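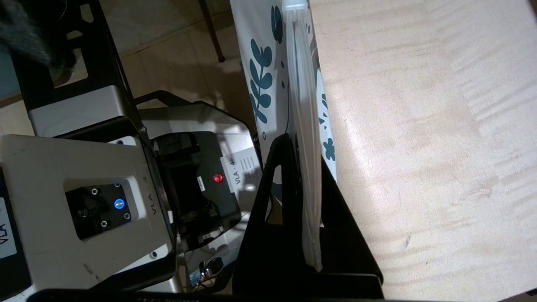
How long does loose tea keep once it's opened?

My aunt retired from her shop in Trerby and sent me home with more loose green tea than one person should own. I drink maybe a cup a day, two if I'm avoiding something. Some of it was opened in November. It smells fine, but so do I, according to me. Do I need to throw it out, and does the fridge help? My kitchen is small and the shelf over the stove is the only one free.

Marlene Rieger
2 January 2024

Kwan-ho Leung

Tea doesn't spoil so much as give up. Kept dry and out of the light, an opened green is at its best for 90 days or so and then slides gently toward lawn clippings. It won't hurt you unless it got damp. If you see mold or it smells like a basement, out it goes.

Not the shelf over the stove, please. Heat, steam and last night's onions all end up in the cup. A bedroom closet is better, and your sweaters won't mind.

Skip the fridge for anything you open daily. Every time it comes out cold, it picks up moisture from the room. Sealed packs you won't touch for months can go in the freezer, but let them come all the way back to room temperature before you cut them open.
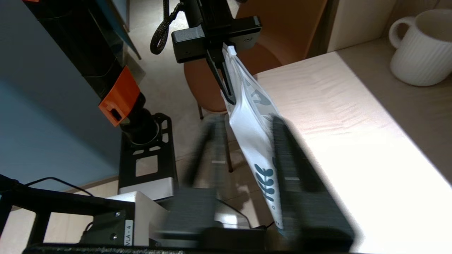 furnach_fan

just drink it faster lol. I had a tin of Gralten from my college roommate, no idea how old, tasted like a cardboard box but I finished it

Ông

Old green tea is good toasted. Dry pan, low heat, keep it moving, stop when it smells nutty. Don't walk away to check your phone, I have a pan that can tell you about that. Brew it hotter than you would the fresh stuff. Cold brewing overnight also hides a lot of sins.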